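A rede municipal de apoio domiciliário Solberg passa a disponibilizar, a partir de maio, um serviço de recolha e tratamento de têxteis domésticos destinado a pessoas com mobilidade reduzida. A medida foi aprovada a 12 de fevereiro e abrange, numa primeira fase, 112 agregados familiares das freguesias de Enia e Jasow.

O serviço compreende a recolha semanal de roupa de cama, toalhas e panos de cozinha, a lavagem em instalações próprias e a devolução ao domicílio no prazo máximo de dois dias úteis. A inscrição é gratuita para os beneficiários do escalão mais baixo da ação social e está sujeita a comparticipação nos restantes casos, de acordo com a tabela em vigor.

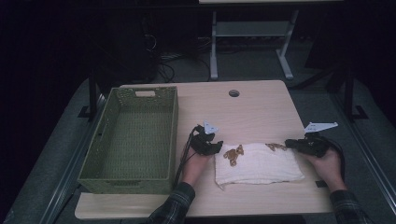

O regulamento do serviço estabelece as condições em que os artigos devem ser entregues e os critérios de triagem aplicáveis. As peças manchadas, como uma toalha branca com duas manchas castanhas, são separadas das restantes antes da lavagem e recebem tratamento prévio, sem custo adicional para o utente. Sempre que a mancha persista após o segundo ciclo, o artigo é devolvido com uma nota informativa, cabendo ao utente decidir sobre a sua conservação ou substituição. Não são aceites tapetes, cortinados, peças de couro nem vestuário com indicação exclusiva de limpeza a seco.

A lavagem ficará a cargo da unidade de Vostiteo, que dispõe de capacidade para tratar 958 quilogramas de roupa por semana. A unidade foi objeto de obras de requalificação no ano transato, que incluíram a substituição da rede de águas quentes e a criação de circuitos distintos para a entrada e a saída dos têxteis. O transporte será assegurado por duas viaturas da rede, em percursos definidos por freguesia.

Os interessados podem apresentar a candidatura nos balcões de atendimento de Enia e Jasow, mediante preenchimento de formulário próprio, acompanhado de documento de identificação, comprovativo de morada e declaração do escalão de ação social. As pessoas que não possam deslocar-se têm a possibilidade de solicitar a visita de um técnico, que procederá à inscrição no domicílio. As candidaturas são apreciadas por ordem de entrada, com prioridade para quem viva só ou tenha a seu cargo pessoa dependente.
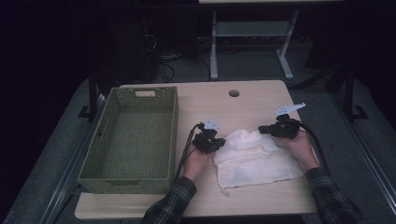

Cesto de cor verde-azeitona e pano branco sobre tampo de madeira clara.

A decisão sobre cada candidatura será comunicada por carta no prazo de sete dias úteis. Em caso de indeferimento, o requerente pode solicitar a reapreciação do processo junto do balcão onde efetuou a inscrição, juntando os elementos que considere relevantes.

O alargamento do serviço às restantes freguesias depende da avaliação da fase inicial, que incidirá sobre os prazos de devolução, o número de reclamações e os encargos de transporte. O relatório será publicado na página institucional da rede Solberg, onde se encontram igualmente disponíveis o regulamento, a tabela de comparticipações e o formulário de candidatura.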